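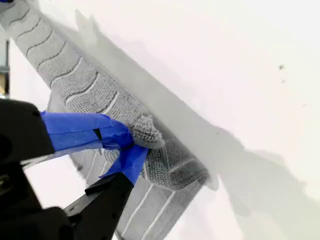
Wurklow Bath Linen: Specification and Care

The Wurklow range is woven for sites that launder daily: guest houses, small hotels, swimming pools, sports clubs and care homes. It is supplied by Letisier to trade and private buyers on the same terms. All sizes are drawn from the same yarn stock and can be mixed within one order.

Construction

Ground: two-ply cotton warp, single weft
Pile: looped on both faces, uncut
Weight: 400 g per square metre
Side edges: woven selvedge, turned once and lockstitched
End hems: double turned, bar-tacked at each corner
Hanging loop: cotton tape, sewn into the hem on hand and bath sizes only

The weight is measured on finished cloth before the first wash. Cloth from the loom carries a starch size that is removed at the mill, so the figure is not inflated by dressing.

Pile height is set low. A long loop feels softer in the hand but snags on rings, zips and trolley corners, and holds water through the spin. The Wurklow pile is a compromise between take-up and drying time, and buyers who want a deep, plush towel should look at the Handum range instead.

Sizes

Face cloth: 30 x 30 cm
Hand towel: 50 x 90 cm
Bath towel: 70 x 130 cm
Bath sheet: 100 x 150 cm
Bath mat: 50 x 80 cm (heavier cloth, see separate sheet)

Sizes are nominal. Cotton terry shrinks along the warp more than across it, and most of the loss takes place in the first three washes. Cutting lengths allow for this. A bath towel that measures long on delivery is not faulty.

Colour

Grey, white, sand and dark blue are held in stock. Dyed cloth is reactive dyed in the piece. White is bleached with peroxide and contains no optical brightener, so it will look slightly warm beside a brightened sheet. Chlorine may be used on white only. It will strip the dyed shades unevenly, and towels damaged this way cannot be re-dyed to match.

Batches are matched under daylight and shop lighting. Small differences remain between batches. Where a full set must match, order it at one time and quote the batch number on the hem label when adding to it later.

Washing

Wash before first use, without softener. New pile sheds loose fibre for the first few cycles, so keep dark and white cloth apart.

Dyed towels: 60 degrees, non-biological or colour detergent.
White towels: up to 90 degrees.
Load the drum to three-quarters. A packed drum does not rinse properly, and detergent left in the loops makes them stiff.
Shake out each piece before drying.
Tumble on medium and remove while the hems are just damp. Thick hems dry last — running the dryer until they are bone dry scorches the pile.
Do not iron.

Fabric softener coats the fibre and reduces take-up. If towels have stopped absorbing well, run one hot wash with no detergent and half the usual load, within the limit for the colour. In hard water areas a descaling rinse every month is worthwhile.

Pulled loops should be cut level with scissors. The pile is held by the ground weave and will not run. Do not tug a loop to remove it.

Storage

Fold in thirds lengthwise, then in half. Store dry on slatted shelving and rotate the stock, placing clean towels at the bottom of the pile.

Packing and ordering

Bath towels are packed 8 to a carton. Face cloths and hand towels are banded by size and boxed to order. Part cartons are supplied at the single-piece price.

Order code for the grey bath towel is WK-357. Codes for other sizes and shades are printed on the price list, sent on request. Hem labels can be replaced with a woven name tape for laundry sorting; allow two extra weeks.

The present price list is valid until 31st July. Orders accepted before that date are charged at the listed price, including those delivered afterwards.

Trade accounts and swatches: Tsion Tesfamariam
Returns and batch matching: Bereket Ayele

Related products

Handum bath sheet, long pile
Younis waffle robe, unlined
Wurklow bath mat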